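Stondley Suture Pad Set, reviewed after a term with the robotics club

Posted January 9, 2022

We're a student surgical robotics club at Hemville, mostly engineers with a handful of medics who keep us honest about knots, and since November we've been putting the Stondley pad set through it. I love this thing! I'll try to be fair about the faults too, but I came out of the term a fan.

The pads are for practising interrupted stitches with the two-instrument setup. You place a stitch, tie it, cut the tails, move along. Our old foam blocks from Farina were cheap and fine for a first go at holding a needle, but they never looked or behaved much like tissue. With these you get a wet, pink surface with fine red vessels in it, and people slow down and treat it properly (even the second years, who slow down for nothing). 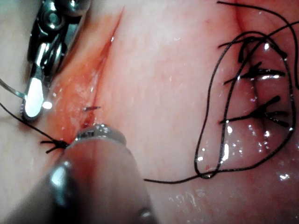
Ilinca wrote in to ask if the surface splits when you pull a knot too tight, as her group's pads went through in the first week.

Good question, and yes, it can. Ours tore twice, both times with beginners hauling on the thread as if they were lacing a boot. Once you learn to stop when the edges meet, it's very forgiving. I'd say a pad lasted us about 15 evenings before the cuts got too ragged to be worth closing again.

What I like most is how much it teaches you about thread. On a screen everyone worries about the needle, but the needle is the easy bit. Long thread wanders off, loops over the stitches you've already tied and then catches on a tail just as you're pulling through. We've started cutting ours shorter and the swearing has dropped a good deal.
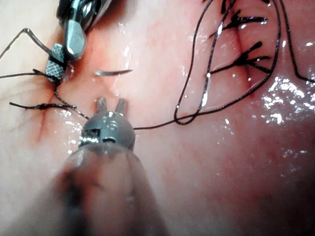 Needle down, thread everywhere. Three knots on the right, one on the left.

Setting up is simple. Peel off the film, press the pad into its tray, wet it. The tray is my one real grumble: the corner clips are feeble, and ours has been held down with tape since the second session. For 37 pounds I'd expect better clips. The instruction leaflet is also tiny and seems to have been written for somebody with a jeweller's loupe.

For handling the thread between the jaws, though, I can't fault it. There's enough drag from the surface that a loop stays more or less where you lay it, so you can open the jaws, have a think and go in for the other end. On the foam it used to spring about all over the place.

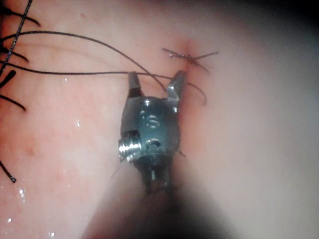

Lenuța Anghel reckons the Grikero pads are better for knot work, being firmer, and that we should try both side by side before buying any more.

She may well be right, and I'd happily do it if the budget stretches. I used a Grikero pad once at an open day and found it a bit rubbery, but that was one go with a queue behind me. If anyone has a spare, please get in touch!
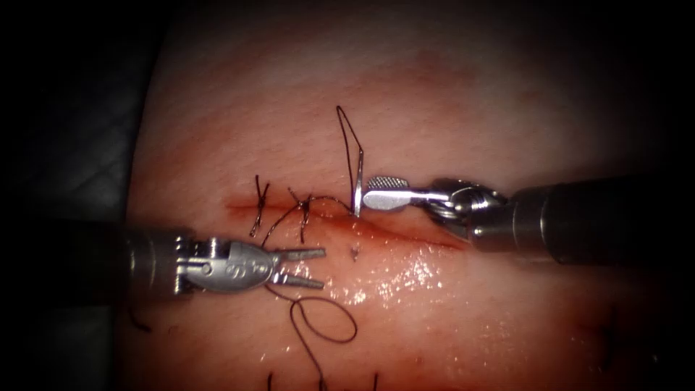 Who it's for

Clubs and student projects that already have instruments to practise with and want something to practise on. If you're still learning to move the jaws about, stick with foam or a bit of sponge for a few weeks. We're getting 11 more for the spring group, and I've already bagged the first one.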